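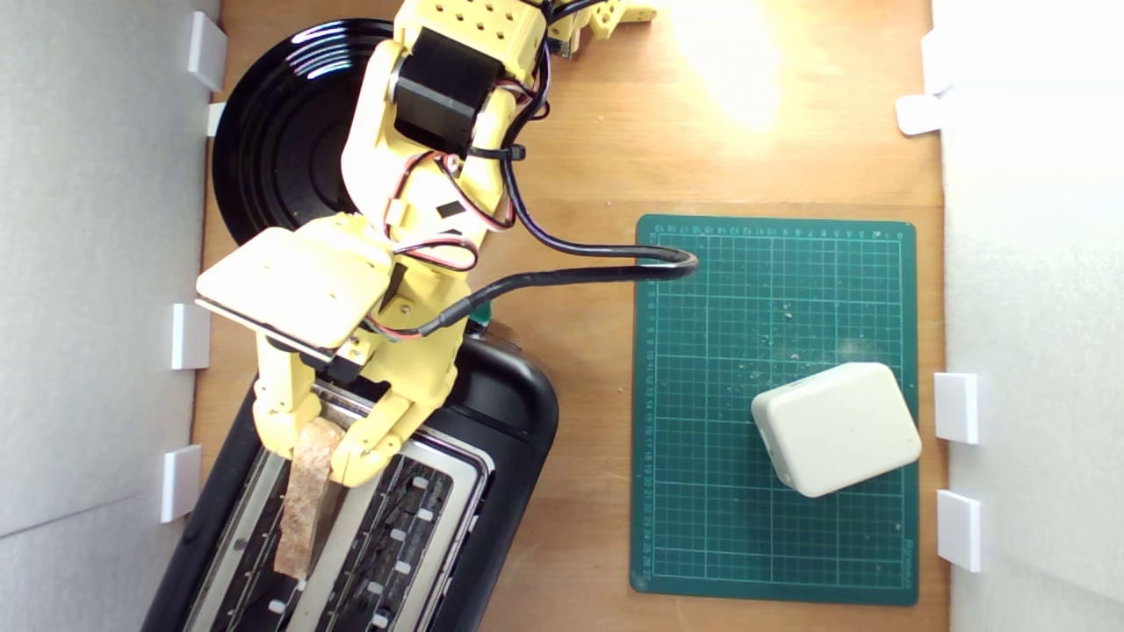
Cosmin Văduva wrote to the list in January:

> Has anyone else given up on two-slot toasters? Mine is the
> black one with the metal top that half of us seem to have
> bought when Pronthorpe was clearing them out. First round is
> fine. Second round on the same setting comes out so dark I end
> up scraping it over the sink. I've tried the dial everywhere
> between 2 and 4. Also, if I only do one slice, one side is
> always paler than the other. Is that the toaster, the bread,
> or me? I'm tempted to go back to the broiler.
>
> Cosmin

Hi Cosmin, hi all,

Sorry it's taken me a while, I had this sitting in drafts and kept adding to it (you'll see!). Please don't go back to the broiler. I did that for a whole winter and I burned more bread than I ate, plus the smoke alarm in our hallway has never really forgiven me.

So, the second round thing. That's pretty normal with a simple toaster. A lot of the cheaper ones time themselves in a way that doesn't take much notice of how hot the inside already is, so your second batch starts in a hot box and gets the same treatment as the first. Mine does it too. What I do is turn the dial down by a half to one full number for round two, and if there's a round three I leave it there. Or I wait a minute or two with nothing in it, which works great if you're a person who can wait a minute or two before breakfast. I am not.

The pale side is a different story. With a single slice, the heat comes at it unevenly, and on plenty of toasters there's a slot they'd like you to use for one slice. Look on the top or by the lever, sometimes it's marked. If yours isn't marked, just try one slice in each and compare, and then stick with the better one. On mine it's the left, and the difference is big enough that my daughter noticed without being told. If both are lopsided, flip the slice around halfway. Press cancel, let it come up, turn it, and put it back down for the rest. Fussy, I know, but it takes five seconds.

Then the bread! Anca Tudose and I had a long back and forth off-list over this, and she's convinced most toaster complaints are bread complaints. I think she's mostly right. The Ostau sandwich loaf has sugar in it and browns like crazy, so if you switched to that one recently, there's your answer. My own sourdough, which I make at 68% water these days, takes forever and needs nearly two full numbers more. When I was making it at 62% it toasted quicker but went hard as a roof tile if I looked away. Day-old is better than fresh for either one. Fresh bread just sort of steams and sulks in there, and then you crank the dial and it goes from beige to black while you're getting the butter out.

Slice thickness matters too, and I say this as somebody who cuts terrible slices. If it's a wedge, put the thick end down. It still won't be even but at least the thin end won't char and the whole thing won't tip over against the wires. And if you have to push it in, it's too thick. Cut it again or use the pan. Bread that's squashed in there is how you get it stuck, and please, please unplug the thing before you go fishing for it. Wooden tongs, never a fork. Costel Sima posted his fork story a while back and I still think of it every time I pass the silverware drawer.

One more thing to check is the crumb tray. When did you last pull yours out? I thought ours didn't have one for the first year we owned it (it slides out at the back, and I'd never turned the thing around). What came out would have breaded a chicken. The burnt smell went away that same day, and I swear the toast tastes better, although Florin Lazăr says I'm imagining it. Let it cool all the way down, unplug it, pull the tray, wipe it, and give the toaster a gentle shake upside down over the sink. Don't poke around inside with a brush, those heating wires are thin.

If you try all that and it's still scorching on 2, then okay, maybe it's the dial. I'd take it back if you kept the receipt. I wouldn't run out and buy one of the fancy ones, though. Cosimo Melis has the Omcombe with the little window and he tells me he still stands there watching it, so I'm not sure what the window has done for him except give him something to look at.

Let me know which slot wins on yours. And does anybody have a good setting for frozen rye? I've been doing the defrost button and then a second go on 3, and the middle is still cold every single time. I've got most of a loaf of it to get through.

Talk soon,
Marianne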